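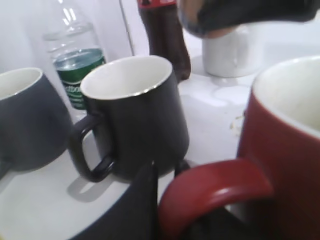 Ehsan Taheri wanted to know, before any money was mentioned, whether people would bring a mug back once the novelty had gone. I still can't tell him.

Home Grants Reports Letton Kitchens Contact

Letton shared mugs: progress to March 27, 2019

The grant paid for 170 mugs to replace paper cups in the Letton kitchens. They come in several colours, among them black with a metallic band at the rim, dark grey and a deep red with a cream inside. The colours were meant to show which floor a mug belonged to. They don't. By the end of January the red ones had spread to every kitchen and the floor chart had been taken down.

We have 118 left. The supplier, Clerarus, puts this down to "normal settling". I would call it losing 52 mugs. A search of desks on the second floor brought some back, and those are in the figure already.

Paper cups are the better news, up to a point. We used to order 2000 a month and now order 1000. Gangadharan Iyengar's note to the board called this a saving of half, and on cups it is. The note left out the extra dishwasher runs, which we have not metered, and the cups that visitors to Jafarzadeh bring across from their own machine. I would rather the board didn't quote the half until we have both.

Bottled water was supposed to fall as well. I see no sign of it. People keep a plastic bottle on the table next to the mug, one for water and one for tea, and the Bravosel filter tap gets little use outside the ground floor.

Two complaints keep coming up. The red mugs are large and take up too much of the top rack. The metallic rim worries anyone who uses the microwave, and Clerarus has been asked twice whether it is safe - no answer yet. Until there is one, the banded mugs carry a sticker, which comes off in the wash.

I am not asking for the second payment this quarter. I'd like a meter on one dishwasher and another count first.

Comments

Third floor has at least nine of the grey ones behind the printer. Just saying.

The sticker came off in my tea.

Can we have the floor chart back? I liked the floor chart.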